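Stasis perception and tracking: pre-session software inspection

Site: Entwistle hall
Build under inspection: Plorach release branch, January
Inspector: Chae-won Ha
Second pair of eyes: Wissam Saab
Result: pass with comments, one item open

Marks are OK, FIX (done during the inspection), OPEN, or N/A. Comments are mandatory on anything but OK. Comments on OK items are tolerated.

1. Build and configuration

1.1 Running binary matches the tagged commit. OK

1.2 No local edits in the config folder. FIX
There was a file called settings_final_REAL. It differed from the tracked one by a single blank line. I deleted it and felt nothing.

1.3 Log level set to normal. FIX
It was on full debug. At that level the logger writes faster than the disk would like, and the first thing to suffer is the pose thread. Back to normal.

1.4 Disk space checked before start. OK

2. Clocks

2.1 All streams stamped from the same clock. OK
Reece Sowerby rewrote this part after the spring, and it shows. The old comment in the source ("should be fine") is gone too.

2.2 Offset between left and right streams under 13 ms for the whole warm-up. OK
Held steady. Wissam asked me to write down that he predicted this.

2.3 Dropped frames are reported and not quietly interpolated. OK
Pulled the plug on one stream on purpose. The warning came up in red and stayed up until someone acknowledged it.

3. Marker tracking

3.1 Marker dictionary in Jivine matches the printed set. OK

3.2 Marker size in the config measured with calipers, not copied from the last site. FIX
Copied from the last site. The value was off by 2 mm, enough to put every pose a little farther away than it had any right to be. Measured, corrected, reloaded.

3.3 Detection holds with markers tilted and near the rim of the wide lens. OK
Tilted is easy. The rim is where the distortion model earns its keep, and the new coefficients are good there. The old ones had opinions.

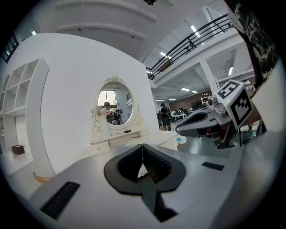 3.4 Ambiguous poses are rejected. OPEN
A flat square seen nearly face-on has two plausible orientations, and the solver still picks one with great confidence. Sometimes it changes its mind on the next frame, and the trajectory gets a hiccup in it. The filter catches most of these. Ju-won Kwak has a patch that compares the two solutions against the previous pose and throws the frame out if they're too close to call. It's waiting on review. Until it's merged, check the trajectory plot by eye after every take.

3.5 Loss of marker ends the relative pose instead of freezing it. OK
Freezing was the old behavior. It made for wonderfully smooth data.

4. Mapping and localization

4.1 Fresh map made for this room. OK

4.2 Map survives reflective surfaces. OK, with a comment
Mirrors and dark windows offer the feature tracker a second room that doesn't exist. The outlier check dropped those points in my test. If the map comes out with an annex, redo it.

4.3 Blank walls don't fill the view during the mapping pass. OK
Sweep slowly and keep some texture in sight. White paint is not a landmark, whatever the tracker says.

4.4 Relocalization after covering the lens. OK
Back within two seconds, both sides.

5. Limits and stops

5.1 Stop key halts recording and closes the files properly. OK
Pressed it in the middle of a write. The file opened afterward.

5.2 Replay refuses any trajectory outside the workspace box. OK
Fed it one with a sign flipped. It refused, politely and at length.

5.3 Velocity limit is enforced in the controller as well as the planner. OK
Sang-wook Sun thinks having it in both places is redundant. It is, and it's staying.

5.4 Replay queue capped at 2000 poses. FIX
The cap was there but commented out, with a note saying "temporary." The note was older than the release branch. Cap restored, test added.

6. Sign-off

Item 3.4 goes to Ju-won. Sang-wook reviews the patch and then I rerun sections 3 and 5 in full. Sections 1 and 2 get repeated at every start, including the ones right after lunch.

Whoever made settings_final_REAL can have it back on request. The blank line was on line 2.

Chae-won Ha
Countersigned: Wissam Saab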